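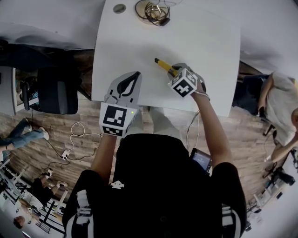 Figure 8.1 Seated work at a white table, viewed from directly above.

Chapter 8
Work Surfaces and Reach

8.1 Introduction

The height and depth of a work surface set limits on the posture of the person who uses it. A surface that is too high forces the shoulders up and the elbows out. A surface that is too low bends the neck and the upper back. Chapter 7 dealt with seats as separate items. The present chapter treats the seat and the surface as a pair, and gives the methods used to fit one to the other.

Three terms are used throughout. The elbow rest height is the vertical distance from the compressed seat to the underside of the bent elbow. The normal reach zone is the area swept by the forearm when the upper arm hangs at the side of the body. The maximum reach zone is the area swept by the whole arm when the back stays against the backrest. Both zones are drawn in plan view, with the front edge of the surface as the baseline.

8.2 Depth of the normal zone

The normal zone is commonly drawn as two overlapping arcs, one for each forearm. Early drawings placed the center of each arc at a fixed elbow. In practice the elbow moves outward and forward as the hand crosses the body, and the outer curve is flatter than a true arc. The corrected curve is derived in Section 8.4.

For the worked problems, the depth of the normal zone is taken as 400 mm from the front edge. Items handled many times an hour belong inside this line. Items handled a few times a shift may be placed between this line and the limit of the maximum zone. Storage beyond the maximum zone requires the user to lean or stand, and is counted as a separate motion in the time tables of Appendix C.

8.3 The Braltdale bench survey

Data for this chapter come mainly from the bench survey directed by Danica Zelenák at the Retano assembly plant in Braltdale. Seat height, surface height and reach were measured at each station at the start and end of a shift. Stations with a footrest were recorded on a separate sheet. Measurements taken in January were repeated later in the year, when lighter clothing was worn, and the two sets differed by 5 mm in mean elbow rest height. The later set is used in Tables 8.1 to 8.3.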